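We use cookies to run this site and to measure traffic. Accept all | Manage settings

Search the site...

Filed under: Openings > Coaching and Analysis

Endgame annotator, part-time, remote (Marholm Chess Publishing)

Marholm is looking for an annotator to work on the Kinsella rook endgame course. The course database holds 3,179 positions. Each one needs a checked evaluation, a main line and a short verbal comment suited to club players.

The work
- Verify engine lines against tablebases where 7 or fewer pieces remain.
- Mark positions in which the side to move has a single drawing or winning move.
- Write comments of two to four sentences. No comment should consist only of moves.
- Report duplicates and transposed positions to the editor, Kathleen Ó Súilleabháin.

Requirements
- A standard rating of 2100 or higher, current or past.
- Working knowledge of PGN, including nested variations and annotation symbols.
- Clear written English. Samples are read before ratings are looked at.
- Teaching experience is useful but not required.

Terms
The contract is for 8 hours a week and runs through the end of June, with a possible extension to the minor piece volume. Payment is per accepted position, monthly. A trial batch of 30 positions is paid at the same rate.
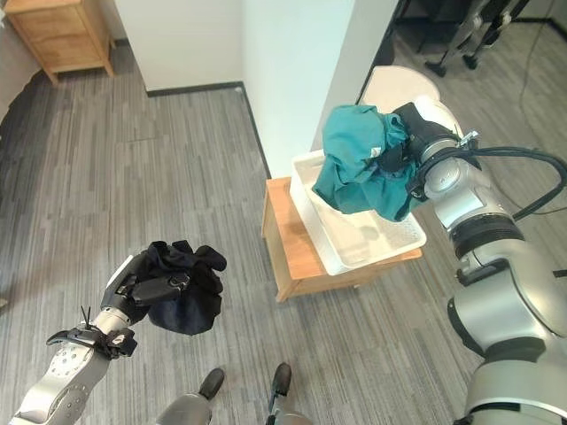

Two grippers, one holding a dark navy cloth, the other a teal green one.

To apply, send one annotated rook endgame as a PGN file and a short playing history to Lorcan Moriarty through the contact form. Do not send engine output without comments. Applications received after the trial batches are assigned will be kept for the next volume.

Posted April 7, 2020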